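Dristico Bultport site: automation working group
Minutes of the September meeting, returns sorting

Present: returns team, maintenance, safety lead, two staff representatives, integrator (Avcı).
Meeting opened at 10.15.

1. Previous minutes
Accepted with one correction. Item 3 should read "per shift", not "per hour".

2. Bench trial
Integrator reported on the sorting bench. Mixed soft goods, balls, small toys and crushed cans are presented in one wire basket. Output is to three boxes with round openings, lids coloured yellow, blue and pinkish-red. The trial log stands at 163 picks against a target of 1000 before any move to the floor. Knitted items remain the slowest to handle. Maintenance asked for finger wear to be entered in the same log.
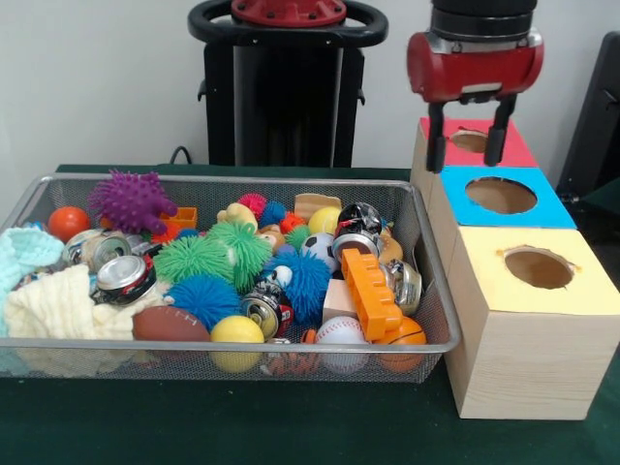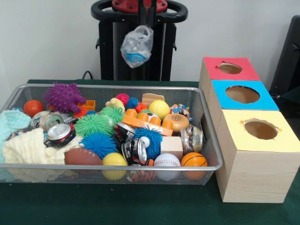
Fig. 1 and 2. Sorting bench: mixed basket and the three stepped boxes.

3. Effect on duties
Staff representatives asked which tasks stay with the team. Agreed for now: opening parcels, checking labels and anything with glass stay manual. Basket loading also stays manual until the Pindow feeder has been assessed. Two posts on the late shift would change from sorting to bench supervision. Grading of the new duties is not settled. Representatives noted that supervision means long periods of standing and watching, and asked for rotation every two hours. Manager to reply in writing.

4. Training
First group to be trained on stop, reset and clearing a dropped item. Staff who do not wish to move to the bench may stay on parcel opening. No change to pay during training.

5. Safety
Guarding layout was reviewed. The walkway beside the bench is to be marked in floor tape. Cans with sharp edges are to be handled with cut-resistant gloves when loading baskets. Hand sorting stays available at all times as a fallback.

6. Actions
Integrator: continue trial, report pick count and failed picks by item type.
Maintenance: quote for a second set of fingers.
Manager: written reply on rotation and grading.
Safety lead: floor marking, glove stock.

7. Any other business
Noise from the compressor was raised again. Carried over.

Meeting closed at 11.20.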